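Home Syllabus Handouts Lab Schedule Contact

Unit 5: Working rules for arms near water and soft goods

These notes go with the Friday lab. Read them before you sign up for a bench slot. The rules apply to all cells in the Hedard room, including the two that run Claritz arms, and they cover anything you do with a spray, a damp cloth, or thin sheet material such as film, paper or fabric.

1. Before power on

Check the work surface first. Patterned cloths and printed backdrops are allowed, but they must lie flat and be held at the edges. Write down which ones you used, because a busy pattern changes what the wrist camera has to deal with and the next group needs to be able to repeat your setup.

Walk the cable from the camera to the base. It should have enough slack for the full range of motion and should not pass between the fingers at any point. Tighten any screw on the camera mount that turns by hand.

Keep loose sheets out of the path of the arm until the task calls for them. A sheet that slides under a finger can be dragged a long way before the force limit trips.

2. Spray and liquids

Only plain water is used in this room. Fill bottles at the sink, never at the bench. Set the nozzle so that the spray goes away from the arm joints and from any camera housing. Fine spray travels farther than students expect, and it shows up in the wrist view as thin bright streaks.

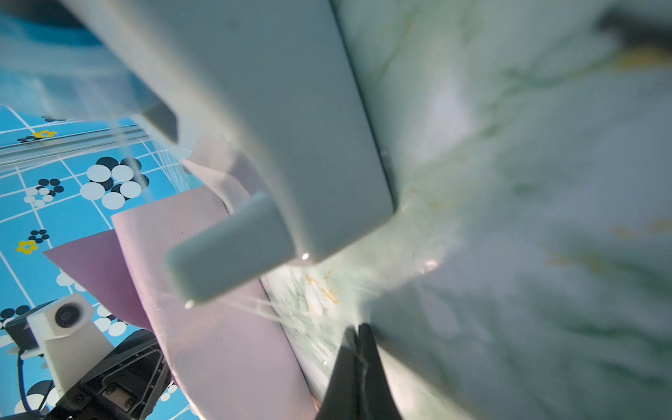
L. Vieira
Lab Instructor, Robotics and Automation

With a pale finger on one side and a black one on the other, as in the view above, set your exposure so that you can still see both tips. If you can read only one of them, stop and fix the lighting. Do not make up for it by slowing the arm down.

After any run with water, put the arm in the park position, cut power at the bench switch, and wipe the fingers, the mount and the table in that order. Wait 7 minutes before you power up again. Enter the time in the Prulico log.

3. People and reach

No more than two people at a bench. One runs the arm and the other holds the stop button and does nothing else. Hands stay outside the taped line while the motors are live, even to straighten a sheet.

4. What to turn in

One page per group, due at the start of the next lab. List the surface, the sheets, the nozzle setting and every stop, with the cause if you know it. Stops do not lower your grade. Missing entries do.

Reading for next time: section 5 of the course packet, on guarding.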